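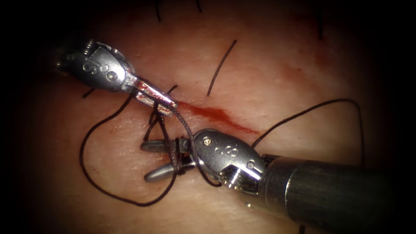

Black suture thread looped around the open jaws of one instrument while the other holds the strand, beside a narrow incision.

Instrument tie

Print this article | E-mail this article
Reading time: 2 minutes

The instrument tie is a way of knotting surgical thread with the tips of two instruments and no fingers at all. It is one of the great small pleasures of the sewing arts, and surgeons who have learned it well will talk about it for hours! The thread is held in one pair of jaws, wound about the other, and the loose tail is then caught and drawn back through the loops to make a throw. Further throws, laid in opposite directions, lock the knot flat.

Thread

Black thread is a favourite for practice and for fine work alike, as it stands out so well against pale tissue. Braided threads are soft and hold a knot firmly. Single-strand threads slide through tissue beautifully but are springy (they remember the curl of the packet) and usually need extra throws. A wide, lazy loop left lying to one side is normal at the winding stage and gives the jaws room to turn.

The surgeon's knot

The best-known form begins with a double throw, the thread going 2 times round the jaws before the tail is pulled through. The added friction keeps the edges of a cut together while the next throw is made. A single throw follows, then usually another the opposite way. If two throws are laid in the same direction the result is a granny knot, which can slip, and every learner ties plenty of them.

Tension is the lovely, difficult part. Too little and the cut gapes; too much and the tissue puckers or the thread saws into it. With instruments, much of this is judged by eye, from the way the surface dimples beside the stitch. Gripping the thread hard in the middle can fray it, so good teachers ask for the tail to be taken near its end.

Learning and practice

The Lumbao handbook by Divina Barredo and Necati Avcı, first issued in 2000, gives a whole chapter to the tie and is still a delight to read, with 28 line drawings of the winding step alone. Aileen Agbayani's evening course at Pitville asks each learner to complete some 425 knots before moving on to running stitches. Her advice is to keep the tail short, the loops loose and the wrists quiet.

Last revised 01/07/2021 by Rhea Saludo

Related articles
Granny knot
Needle holders
Reef knot
Running stitch
Silk thread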